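Report on a Visit to the Joswood Shared Workshop
Prepared for members of the Murkard Makers' Association

The association arranged a visit to the shared workshop at Joswood on a Wednesday in May. The purpose was to review the household robot build now in its second year there, and to judge whether our own members could take on something similar at the Murkard site. Six of our members attended. The visit began at 10 a.m. and closed shortly after lunch.

The workshop occupies the ground floor of a former seed warehouse on Gounder Street. It has 58 paying members, with separate rooms for wood, metal and electronics. The robot group has the use of one long bench in the electronics room and a desk with two computers. Meenakshi Krishnan, who leads the group, received us and gave an outline of the project before we moved to the bench.

The aim is a two-armed machine that can work in an ordinary house: opening doors, carrying light items and putting them down where they belong. The hardware is being built in stages as money allows. One arm was on the bench with its covers off, and the second exists as printed parts in labeled trays. The motor controllers are a Wostex type bought used from a closed packaging plant. Spending so far stands at $800 for motors and controllers, not counting material drawn from the workshop's own stock. The group has printed 319 parts, a figure that includes rejected ones, and a log is kept of each with the reason for rejection. Our members found this log one of the more useful things shown to us, and a blank copy was given to us to take home.

Most of the morning was spent at the desk. Until both arms are complete, the group tries out its control software in simulation, and door work was on the schedule for the day.

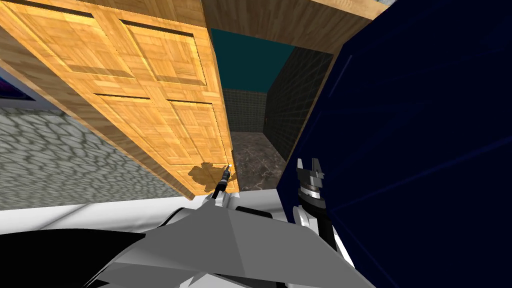
Door work has taken up more of the group's time than any other task. A door is heavy compared with the arm, it moves on a fixed arc, and a small error in the approach is enough to push it the wrong way. The simulated house is put together from plain stock textures, so that the paneled door has a parquet finish and the wall beside it looks like cobblestone. We were told that appearance matters little at this stage, and that the group changes the surfaces from time to time so that the software does not come to depend on one set of colors. What is being studied is reach and contact. With the left finger brought up to the lower corner of the door, as it was here, the questions are how close the tip may come before the software should treat it as touching, and what the other arm ought to be doing meanwhile.

Several of our members asked why the view was tilted so steeply. The group's practice is to judge the work from the robot's side and to avoid relying on a neat overhead view that the finished machine will never have. This takes some getting used to. After half an hour most of us could follow it without help.

There was a longer discussion of the grippers. The group intends to keep the fingers slender, which helps in narrow gaps but gives little surface to push with. A wider fingertip has been drawn and would be printed in a softer material. Two of our members with experience in cabinet hardware suggested a replaceable pad, and the suggestion was written down for the group's next meeting.

Safety arrangements for the real arm were also explained. Power to the bench runs through a single cut-off switch at the end nearest the door, and the arm may not be powered unless two members are present. Speed is limited in the controllers as well as in the software. We consider these rules suitable for Murkard as they stand. 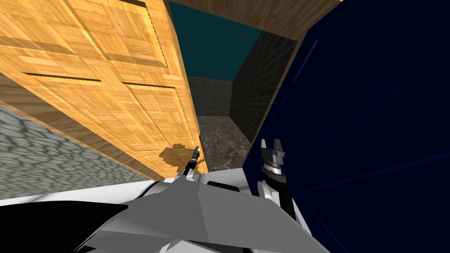

Meenakshi Krishnan remarked at this point that clubs planning a build of their own should start with the software and one arm, and leave the second arm until the first has run for a full season. She added that her group had ordered parts for both at once and had spent nearly 6 months reworking brackets that could have been corrected on one side first. In her view the simulation work could have begun before any motor was bought.

The visiting party agreed on the following points for the association to consider.

A suitable desk computer should be priced before any mechanical parts are discussed. The present machine in the Murkard office is not adequate for simulation work.

Members wishing to take part should be asked to commit to one evening a week through the fall.

The Joswood group has offered to share its bracket drawings and its parts log, on the condition that corrections are sent back to them. We recommend that this offer be accepted.

A return visit has been proposed for the time when the second arm is assembled – no month has been fixed. Members who would like to attend should leave their names at the front desk. Parking on Gounder Street is limited and the side entrance has three steps, although a ramp can be put down on request.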